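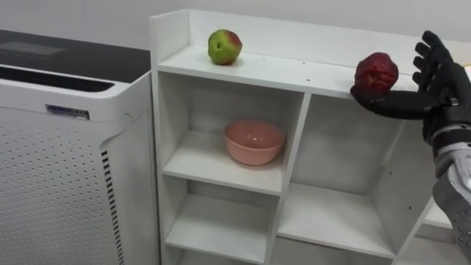
How much space should be left between the air purifier and a shelf unit?

Leave a gap of 8 inches on every side that has openings. A side with no openings may stand close to furniture, provided the top grille and the front panel stay clear.

Section 4. Placing the Nunell purifier next to open shelving

1. Switch the purifier off and unplug it before moving it. Lift from the base. Do not pull on the front panel.

2. Check all sides of the housing for slots and perforations. Air must pass freely through each of them.

3. Set the shelf unit against the wall first and level it. Stand the purifier at its end with the perforated front facing into the room.

4. Plug the cord directly into a wall outlet. Route it behind the shelf unit, where it cannot be pinched by a foot or a side board.

5. Run the fan on high for 70 seconds. If the shelf unit hums or rattles, move the purifier outward slightly and repeat.

Note: The coverage figure of 400 square feet applies to a closed room with the front unobstructed.

Using the shelf top

Wipe the boards with a damp cloth and dry them before placing anything on them. Small items such as fruit can be kept on the top surface. Set round items near the back, against the raised panel. Wash fruit before eating it, as dust settles on flat surfaces in any room.

Caution: Do not place fruit, cups or paper on the purifier itself. Objects on the top grille restrict airflow, and liquid entering the grille can damage the motor.

Caution: Do not use the purifier as a step or a support for the shelf unit.

For filter replacement, see Section 5.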